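# The Case for the Second Blade

A julienne insert does one job. It divides a slice into strips before the slice has finished leaving the vegetable. Most households that own a mandoline own at least one of these inserts, and most of them leave it in the drawer after the first month.

Vivmont, a small kitchen-supply distributor, surveyed 1,780 of its customers in March on how they use handheld slicers. The flat blade was by far the most used part. The julienne insert came second to last, ahead only of the crinkle cutter. Asked why, respondents mentioned cleaning first, fear of the blade second, and poor results with hard vegetables third. The last of these is largely a matter of setup, and it can be fixed in an afternoon.

Hyun-seo Yeom has tested slicers for Vivmont for five years. Her usual test vegetable is the carrot. It is hard and tapered, and the core is a little different in texture from the outer layer. A potato will forgive a dull tooth. A carrot will ride up over it, tilt, and come off the platform as a wedge.

"If the strips are square at the ends and the same length, the blade is fine," Yeom says. "If they fan out, look at how you are holding the slicer before you blame the blade."

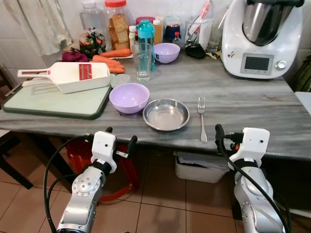
Holding the slicer is where most of the error comes in. A handheld mandoline has three working positions: flat across a bowl, propped at an angle with the foot on a board, or held upright in the air. The third should be ruled out for anything harder than a cucumber. The second suits long vegetables, and it needs a board that does not slide. A long-handled model such as the white one with the red julienne insert, set diagonally across a green cutting board, gives the off hand something to hold well away from the teeth. Three carrots are a sensible quantity for one session at this size. The large lilac bowl takes the strips, and the shallow steel dish beside it can take the ends.

The flat position has its own requirement. The platform must span the bowl with both ends supported, and the bowl must be deep enough that the pile does not reach the underside of the blade. Once it does, strips pack against the insert and the next stroke jams. Yeom empties the bowl when it is half full.

Preparation of the carrot matters more than stroke speed. The sequence she uses is short:

1. Trim the stem end square and leave the tip on.
2. Cut the carrot to the length of strip required.
3. Take one thin slice off the long side to make a flat face.
4. Set the flat face down on the platform and push in one direction only.

Step three is the one people skip. Without a flat face the carrot rolls under pressure, and the teeth meet it at a different angle on every pass. With one, the first stroke already produces usable strips.

Hand protection is not optional. The guard supplied with most slicers grips short, round pieces well and long pieces badly. Woo-jin Kong, who runs the repair bench at the knife shop Gil, recommends a cut-resistant glove for the long strokes and the guard for the last third of the carrot. The final stub should be set aside for stock – it is not worth the risk.

Kong also sees the results of bad storage. Inserts kept loose among forks and spoons come in with bent teeth, and a bent tooth cannot be straightened reliably at home. A removable insert should be kept in its sleeve or, failing that, in a folded cloth inside a lidded container.

On cleaning, the main complaint in the Vivmont survey, both agree on the method. Rinse the insert under running water from the back, so that fibers are pushed out the way they came in. Use a stiff brush in the direction of the teeth, never across them. Do it within 10 minutes of the last stroke. Carrot fiber dries hard, and pigment will stain white plastic. A little cooking oil on a paper towel, applied before washing, lifts most of the orange.

Cut strips keep for several days in a closed container in the refrigerator with a damp paper towel on top. They can go straight onto salad greens. For a dressed carrot salad, salt them lightly, wait until they bend without snapping, and drain before adding vinegar.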